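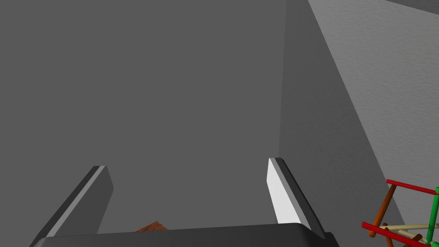 **Pince Stiler sous Durna : décalage de la caméra de poignet**

### mpons

Bonjour à tous. Notre cellule simulée tourne depuis juillet avec la pince Stiler, et depuis la mise à jour de Durna la prise des poignées de porte échoue une fois sur deux. La doc Imisel dit de refaire la calibration caméra-poignet. Je l'ai refaite 4 fois, j'obtiens toujours 11 mm d'écart latéral. Une idée avant que je réinstalle tout ?

### b_seixas

Refaire la calibration d'une caméra simulée, j'ai du mal à y croire. Elle est posée par un fichier, elle ne prend pas de jeu. Regarde plutôt le repère outil. Chez nous il était resté sur l'ancienne bride.

### Duarte_B

Pas d'accord. Le fichier peut très bien avoir changé avec la mise à jour, et dans ce cas c'est bien l'extrinsèque qui est fausse. Mets une capture de la vue poignet devant la porte, doigts ouverts.

### mpons

Voilà, course réglée à 90 mm. La poignée blanche est à gauche, au-dessus du doigt gauche, alors que je demande une approche centrée dessus. 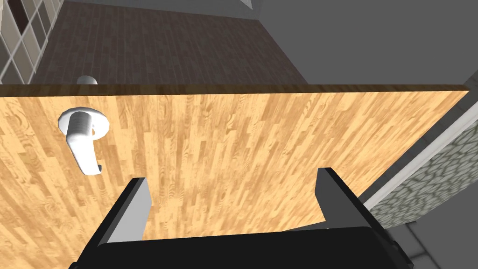
### b_seixas

Merci. Ça ne prouve rien pour la caméra : une mauvaise consigne donnerait la même vue. Et attention, le haut de la poignée d'en face dépasse juste au-dessus du chant de la porte. Si ta détection cherche « une forme blanche arrondie », elle peut accrocher celle-là.

### daiane.f

À faire dans cet ordre, à mon avis :

1. Exporter le repère outil et le comparer à celui d'avant la mise à jour.
2. Amener la pince à la main au-dessus d'un point connu, sans passer par la vision.
3. Noter l'écart, tourner le poignet d'un demi-tour, recommencer.

Si l'écart tourne avec le poignet, c'est l'outil. S'il ne bouge pas, laisse l'outil tranquille.

### Duarte_B

D'accord pour le test, mais il n'innocente pas la caméra. On peut avoir les deux.

### mpons

Test fait : l'écart tourne, 8 mm sur les 11. Repère outil corrigé. Pour les 3 restants je n'ai pas d'explication, et la doc non plus - je rouvre le fichier caméra ce soir.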